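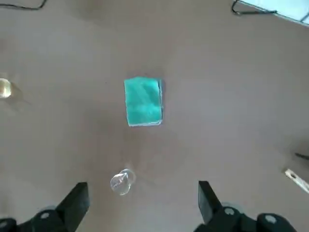
I stopped buying new face creams in September, and my skin did not complain. Before this I had a shelf from Lesta and Dolledska, and I paid 80 dollars for one jar of night cream. The jar was heavy and the cream smelled of pears. I still cannot say what it did for me.

My opinion is simple: a cream should carry the strength of its main ingredient on the label. Aksoy prints a long list in very small letters, but a list is only an order of names. It does not tell me how much.

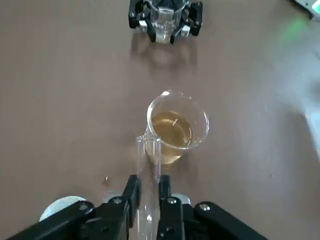
Geltudier at least gives a percentage for its vitamin C serum, and I respect this, even if the serum feels sticky under sunscreen. Other brands say that the formula is a secret. I find this a weak excuse — a competitor can pay for an analysis, and a customer cannot.

People answer me that most buyers don't read numbers. Maybe so. Most buyers also don't read the fire instructions in a hotel, and we still want them on the door. 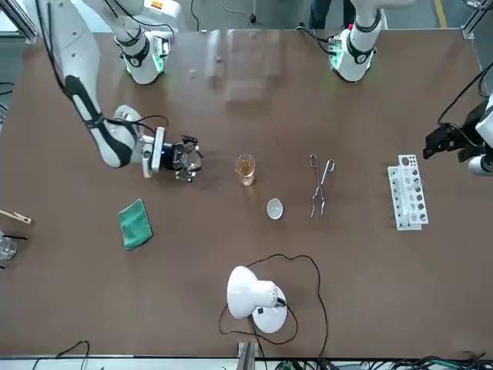 A small glass beaker on a laboratory work table.

Until the labels change, I use a plain moisturizer and sunscreen, and I keep the rest of the money.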